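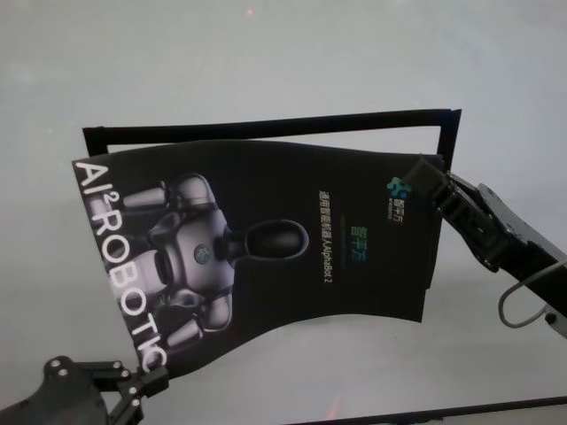 Two grippers and one poster sheet at the Gallier open day. The lettering reads "AI² ROBOTIC".

Open day at Gallier: a long look at a short job

Several of you asked whether the Gallier open day was worth the drive. I went with Araba Tetteh on 2025-08-02, along with what the front desk said were 517 other people, and my answer is a qualified yes. Go for the conversations. Keep your wallet in your pocket.

The part everyone crowded around was the two-arm bench, where a pair of black grippers handle a thin, floppy sheet, one at a low corner and the other up near the top on the opposite side. The sheet is a black product poster with a humanoid called AlphaBot 2 printed on it, sleek and gray and shiny in the face. I did enjoy that. The robot in the advertisement looks ready to run your household, and the arms holding the advertisement have their hands full with the advertisement.

To be fair, floppy things are hard. A box stays the shape of a box. A sheet like this sags in the middle and curls at the side when you pull on it, and the arms have to cope with a shape that won't hold still. Santosh Vashisht, who was running the bench, explained this patiently and more than once. The job is to line the sheet up with a thin black outline on the table. He told us the team has logged 3670 attempts since spring. I asked how many of those he would call good. He said it depended what I meant by good, and then somebody asked him about batteries.

My other complaint is the table. It's a clean, pale top with almost nothing on it, and I have never worked at a bench like that in my life. Araba asked what happens if you leave a coffee cup and a pile of invoices there. Santosh said they hope to try clutter in September – I wrote that down, and I intend to hold him to it.

The talk after lunch was by Adom Tsikata of Kwofie, who wants to put similar arms into small print shops. He had a slide promising 1000 sheets a shift. There was no slide on what the arms cost, or who gets called when one of them creases a customer's order. Dzifa Ofori, who has run a print shop for 12 years, asked both questions and got a business card.

Gallier says the bench will be open to visitors again in the fall. If you go, stand close, stay for more than one try, and bring a wrinkled sheet of your own to see if they'll take it. They wouldn't take mine.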